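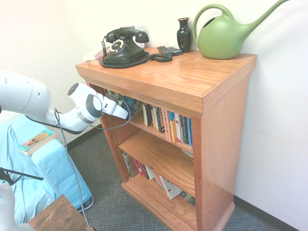 3.2 Surface use on low bookcases

Household furniture inventories tend to record a bookcase by its shelves and ignore its top. In the Praltville survey the top was coded as a separate storage surface, following Poulain and Lucero. Figure 2 shows a unit of the type coded B: solid side panel, raised base, overhanging top with a molded front edge, and three shelf levels holding books.

The top carries objects of unrelated use - a rotary telephone with a coiled cord, a remote control, a small black vase and a light green plastic watering can. We coded such surfaces as mixed. Of the 311 units surveyed, 98 were mixed, and 9 held nothing on top. Objects partly hidden behind others were entered as present but unclassified.

Figure 2. Type B bookcase against a white wall, carpeted floor. Top surface coded as mixed.

Coding was done by two raters, and disagreements were settled by a third (S. Abdel Rahman).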